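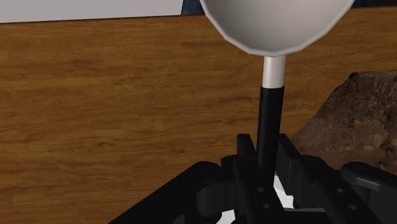 黒い柄の白いお玉のような器具

住宅用火災警報器の点検、10月から キルンベルク地区

キルンベルク(Kirnberg)地区の消防署は10月から、住宅用火災警報器の無料点検を始める。対象は設置から10年を超えた機器がある世帯で、署員が2人1組で訪問し、作動と設置場所を確かめる。

同署によると、地区内で昨年度に起きた住宅火災は32件。このうち17件は台所から出火し、調理中にその場を離れたことが主な原因だった。警報器が鳴らなかった住宅は15件あり、多くは電池切れだった。

点検は午前9時から午後4時まで。1世帯にかかる時間は20分ほどで、電池の交換が必要な場合は電池代のみ自己負担となる。集合住宅は管理者がまとめて申し込む。初回はヴィダウ(Vidau)通り沿いの69世帯を回る。

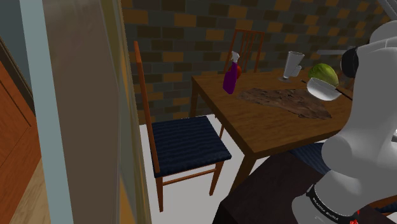 れんが壁の部屋に置かれた木製の食卓

署は家庭でできる備えとして、こんろの周りに布巾や紙類を置かないこと、寝室と階段にも警報器を付けることを挙げている。油に火がついたときは水をかけず、火を消してふたをするよう求めた。

申し込みは消防署の窓口か電話で受け付ける。訪問時に署員が機器を販売することはない。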